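Home > Textbooks > Drawing and Measuring > Chapter 7
Previous | Contents | Next

Category: Schools and Learning
September 19, 2026 | By Carmela Pastor

Chapter 7: Grids and Scale

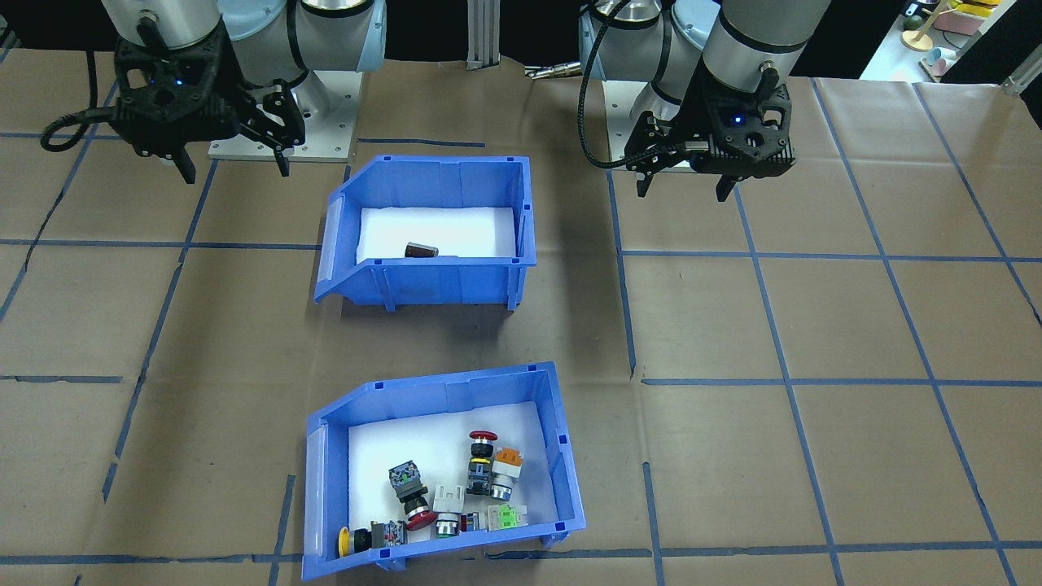

A scale drawing shows a large thing at a small size, or a small thing at a large size, with every length changed by the same amount. To make one by hand you need a ruler, a sharp pencil and a way of keeping your place. The oldest way of keeping your place is the grid. Sign painters drew one on the wall in chalk and rubbed it out afterwards. Tailors used squared paper. Blue tape on brown paper does the same job on a work table, and it can be peeled off and laid again when the spacing needs to change. Whatever the grid is made of, it divides one large area into smaller ones that can be dealt with separately.

In this chapter you will draw a grid, copy a shape from one grid to another, and work out real lengths from a plan. You will need the work on ratio from the earlier chapters, so go back to it now if you are unsure.

7.1 Choosing a scale

Begin with the longest side. Suppose a room is 600 cm long and the plan must fit on a sheet 30 cm wide. If you let 1 cm on paper stand for 20 cm in the room, the plan fills the sheet from edge to edge and leaves no space for labels. A scale of 1 to 25 gives a plan 24 cm long, with a margin of 3 cm at each end. Most people would choose the second.

Write the scale on the drawing before you do anything else. Lina Kassab, who surveyed the old market hall at Kullarmont, lost a week's work in August by leaving it off two sheets and having to measure again.

Once the scale is fixed, every length follows from it. A door 75 cm wide becomes 3 cm. A cupboard 50 cm deep becomes 2 cm. Thin items such as window glass are shown by a single line, as their true thickness would be too small to draw.

Key words: scale, ratio, grid, plan, margin

Next: 7.2 Copying a shape square by square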